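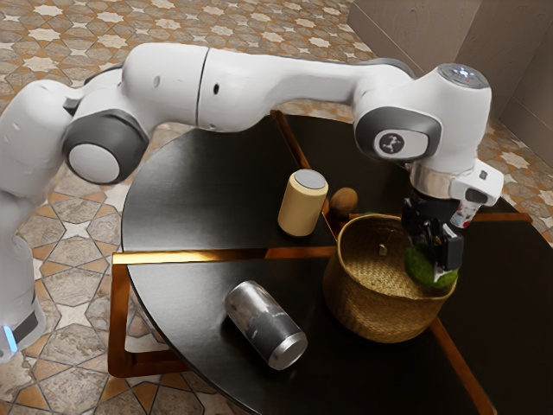
Karnavberg, April 26, 2022

Print this page | E-mail this page

Jorker is a simulated tabletop pick-and-place kit, and it comes with 400 practice runs and a cheerful manual. The wicker basket task is the one I'd show your boss. The rim is the one I wouldn't. On run 12 the gripper met it and kept pushing, and the log read "success."
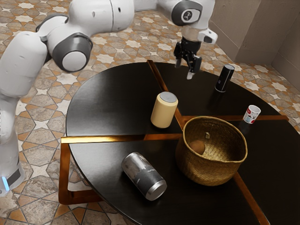

What went wrong

The contact limit resets to zero whenever you reload the table. Zero means off. The manual covers this on a page titled Tips. I lost nearly 2 evenings to it, then set the limit by hand and got proper stops. Produce is modeled down to the blemishes, so at least the thing being squashed looks terrific.

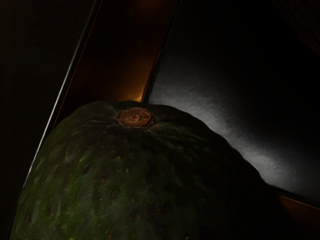 Delia Hodoroagă wrote in that she wouldn't copy any Jorker settings to a real arm until the reset is fixed, and that a false "success" bothers her more than the pushing.

E-mail this page | Print this page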